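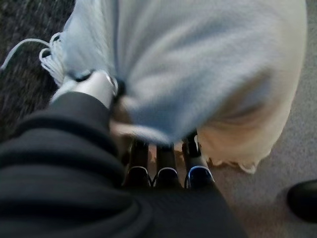
Textile bleu clair et étoffe sombre

Entraide Lucero – Rayon fruits et légumes – Suivi des ventes

Passage de la vente à la pièce à la vente au kilo : comment comparer les mois ?

Violeta Godoy
Message publié le vendredi 4 septembre 2026

Madame, Monsieur,

Je suis chargée du suivi du rayon fruits et légumes au magasin Fonder de Grirkenance. Jusqu'à la fin du mois d'avril, nos mangues étaient vendues à la pièce. Elles le sont désormais au kilo, à la demande de notre direction, qui souhaitait harmoniser l'affichage avec celui des autres fruits exotiques.

Le tableau mensuel de Lucero indique 231 unités vendues pour avril. Pour le mois suivant, la même ligne affiche un nombre décimal nettement inférieur, et le logiciel en déduit une baisse importante des ventes. Or le chiffre d'affaires de la référence est en progression sur la même période. Le graphique transmis au siège laisse donc penser que les clients se détournent de ce produit, ce que les recettes ne confirment nullement.

Je souhaiterais savoir s'il existe un moyen de convertir les anciennes ventes en kilogrammes, ou s'il convient de créer une seconde référence et d'abandonner l'historique. Je précise que je dispose des bons de livraison de notre grossiste, Restov, sur lesquels figurent le nombre de fruits et le poids net de chaque colis. Je n'ai pas accès aux droits d'administration du logiciel.

Je vous remercie par avance de l'attention que vous porterez à ma demande.

2 réponses

Assistance Lucero
Réponse validée par la modération

Madame,

La situation que vous décrivez se présente lorsque l'unité de vente d'une référence est modifiée sans clôture préalable de la fiche article. Le tableau mensuel additionne les quantités telles qu'elles ont été enregistrées en caisse, sans tenir compte de l'unité. Le pourcentage d'évolution affiché entre avril et le mois suivant est par conséquent sans valeur et ne devrait pas être communiqué en l'état.

Il n'est pas recommandé de modifier les ventes passées, lesquelles sont rattachées à des tickets de caisse. La conversion peut en revanche être effectuée au moyen du coefficient d'équivalence, accessible depuis la fiche article, onglet « Unités », sous réserve que votre responsable vous en accorde le droit. Il convient d'y saisir le poids moyen d'une pièce, exprimé en kilogrammes, ainsi que la date de fin de validité de l'ancienne unité. Le tableau est recalculé lors de la clôture de nuit.

Pour établir ce poids moyen, vos bons de livraison sont suffisants : divisez le poids net total par le nombre total de fruits, en retenant uniquement les colis reçus pendant la période de vente à la pièce. À titre d'illustration, un poids moyen de 467 grammes appliqué à 231 pièces donne 107,877 kilogrammes. Veillez à ne pas mélanger les calibres. Si vous avez vendu deux calibres sous un même code, le résultat demeurera une estimation – il y a lieu de le mentionner sous le graphique.

La création d'une seconde référence reste possible, mais elle interrompt la série et complique la comparaison d'une année sur l'autre. Nous la réservons aux changements d'origine ou de variété.

Veuillez agréer, Madame, nos salutations distinguées.

Utilisateur 19
Réponse non vérifiée

Bonjour,

Même difficulté dans notre établissement avec les ananas. N'ayant pas obtenu les droits nécessaires, nous avons procédé dans un tableur séparé, avec une colonne pour les pièces et une colonne pour les kilos. La méthode est moins élégante, mais elle a été acceptée par notre siège.

Je me permets de signaler que le chiffre d'affaires seul ne permet pas non plus de conclure, le prix ayant pu évoluer entre les deux périodes. Il faudrait également retrancher la démarque, puisque les fruits jetés figurent sur les bons du fournisseur sans être passés en caisse. Chez nous, cinq colis avaient été retirés de la vente au cours du mois et cela faussait tout.

Cordialement.

Violeta Godoy
Commentaire sur la réponse de l'Assistance Lucero

Je vous remercie de ces précisions. Nous n'avions qu'un seul calibre au printemps. J'ai transmis la demande de droits à mon responsable et je suspends l'envoi du graphique jusqu'à la correction de la fiche.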